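Does Steeping Time Change How Much We Like Tea? A Taste Test Project

Uzma Soomro
Food and Culture Seminar, Final Project Report
2/26/18

Why I picked this topic

I grew up in a house where the kettle was never cold for long, and everybody in it had an opinion about steeping. My grandmother pulled the leaves early and said anything longer was punishment. My uncle let his pot sit until it could strip paint. When our seminar was asked to choose a question about an everyday food or drink, I had mine before class was over! I wanted to know whether people can tell the difference between a short steep and a long one, and whether the time printed on the package is the time people like best.

Background

Black, green and oolong tea all come from the same plant, Camellia sinensis. What separates them is what happens after picking. Leaves for black tea are allowed to oxidize fully, which turns them dark and gives the drink its malty taste. Green tea leaves are heated early to stop that process. Oolong sits somewhere in between.

When hot water hits the leaves, different things come out at different speeds. Caffeine and many of the lighter flavors dissolve quickly. Tannins, the compounds that make your mouth feel dry, keep building the longer the leaves stay in. Water temperature matters too, and so does leaf size. The tiny broken pieces in most tea bags give up their flavor much faster than whole leaves, so a time that suits a bag can leave loose tea tasting thin.

I also read a lot about milk, which I had not planned on. Proteins in milk bind to some of the tannins and soften that dry feeling. This explains (at least partly) why families who like a very strong brew so often add milk to it, mine included.

Method

I used three black teas: Drunitz, a bagged breakfast blend; Protevell, also bagged but lighter; and Marwat, a loose leaf tea my aunt buys in big tins. Each one was steeped for two, four and six minutes. I used 200 milliliters of water per cup, poured right after the kettle boiled, and a kitchen timer for every cup. No milk, no sugar, no lemon.

Tasting took place on several afternoons in the dorm lounge. I had 10 tasters, all students, and each of them tried every tea at every steeping time over three sessions. Cups were marked on the bottom with a colored dot so the tasters did not know which was which. They scored each cup for strength, bitterness and overall liking, and they could write comments. Between cups they had plain crackers and water.

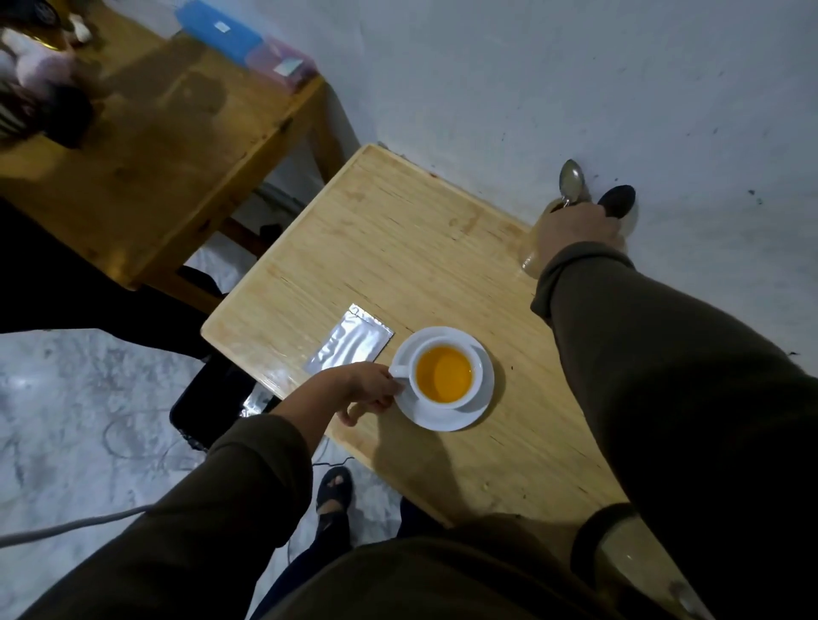
Keeping the temperature even was the hardest part of the whole project. The first session was kind of a mess. I poured all the cups in a row and by the time the last taster sat down, the first cups had cooled off quite a bit. Cooler tea tastes more bitter to a lot of people, so those scores were not fair to the longer steeps. I threw out that session and ran it again with the cups warmed beforehand and the brewing staggered, and the scores were much steadier after that.

Results

Everybody could tell two minutes from six. The strength scores went up with time for all three teas, as I expected, but the jump between two and four minutes was much bigger than the one between four and six. With Drunitz, several tasters gave the same strength score to the four and six minute cups and only noticed the change as bitterness.

Overall liking was the fun part. Four minutes came out ahead for Drunitz. Protevell did best at two minutes, even though the box recommends three to five. Marwat was the surprise — people liked it best at six minutes, and one taster wrote "tastes like toast and honey, please make more." I had been ready to call six minutes too long for anything!

The comments told me more than the numbers in some places. Tasters who usually drink coffee gave higher marks to the strong cups. Two who drink tea every day used the word "dry" where the others wrote "bitter," and I think they were describing different things. My score sheet only had a box for bitterness, so that difference got lost.

What I would change

Ten people is a small group, and all of them were close to my own age. I would love to try this with older tasters who have been drinking tea for decades. I would also add a separate line for dryness, and I would measure the temperature at the moment of tasting as well as at the moment of pouring. Our tap water is pretty hard, and hard water can dull the flavor of tea, so I'd like to repeat at least one session with filtered water.

Next steps

In May I am going to run a smaller version with milk added, using only Marwat and Drunitz. I also have a tin of Seltent, a smoky black tea that my lab partner can't stand and I really enjoy, and I want to find out if a shorter steep would win her over. My grandmother has asked for a copy of the results. She has already told me that the Protevell scores prove she was right, and that the Marwat scores must be a mistake.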